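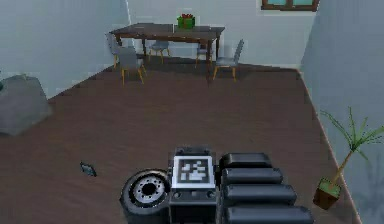
**Figure 1.** View over the robot base toward the dining table, with the green gift box on it.

### 3.2 Collecting demonstrations

All examples for Fledesano were gathered in simulation. An operator drove the mobile base through a furnished home and gave one spoken instruction per episode. We kept 700 episodes for training and set 25 aside for checking. Object positions on the tables and counters were drawn at random at the start of each episode, so unlikely groupings are common - bread next to a metal part, for instance.

Many episodes include a stretch where the target is not yet in view and the robot has to come past a wall to reach the counter. We did not trim these stretches. 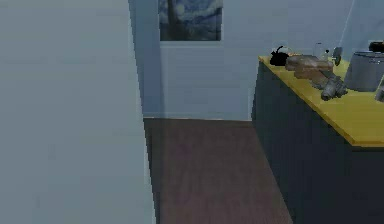

Siu-fong Chang argued during review that long approaches would teach the policy to wander, and asked for a second training set with the driving removed. We built that set from the same episodes and report both in Section 5.

Instructions name one object and, where needed, a landmark. Clear glass was the hardest material for our labeling tool, Skestora, so those labels were corrected by hand.
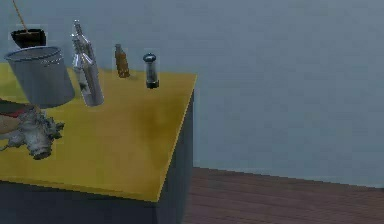 **Figure 2.** Yellow tabletop with a metal pail, two bottles, a vacuum tube and a gray mechanical part.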